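We use cookies to improve your reading experience. Accept | Manage preferences

4.2 Continuity across reprints

The Govthorpe setting first appeared as a backup feature and was given its own title after 15 issues. Its rules were never written down by the publisher. Readers had to work out from the stories which characters could cross between Govthorpe and the parallel realm of Jestgate, and what each crossing cost them. Yurt and Ekinci treat these inferred rules as a shared text, maintained by fans and only sometimes honoured by the writers.

We coded 219 entries from the fan-run catalogue for statements about crossings. Of these, 53 contradict at least one printed story. Most of the contradictions concern the sorcerer Sirnent, whose origin was changed in the 2000 relaunch. In the earlier version he is exiled from Jestgate as a boy; in the later one he is born in Govthorpe and learns of the other realm from his mother. Catalogue editors kept both accounts and labelled the second a divergent timeline, a term that does not occur in the comics themselves.

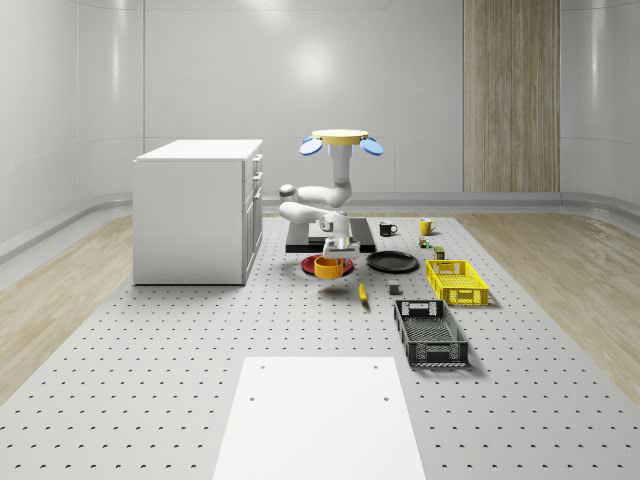

Figure 3. Simulated robot arm with gripper, yellow bowl and red plate.

The El Fassi storyline was handled differently. It ran across two titles with separate writers, and the colour of the character's armour changes from one title to the other. Early catalogue entries listed this as an error. By April the entry had been rewritten to describe two suits of armour – an explanation one of the writers later used in dialogue. We count this as a case of uptake, although we cannot show that the writer had read the catalogue.

Umut Yurt (interview) recalled that editors on the catalogue favoured explanations that let every printed panel stand. Kadir Ekinci described the same preference, but said it was dropped for humour issues and holiday specials. Our coding supports his account: entries on the specials are shorter, and few of them refer to events in the main titles.

Shares: 15 | Comments: 2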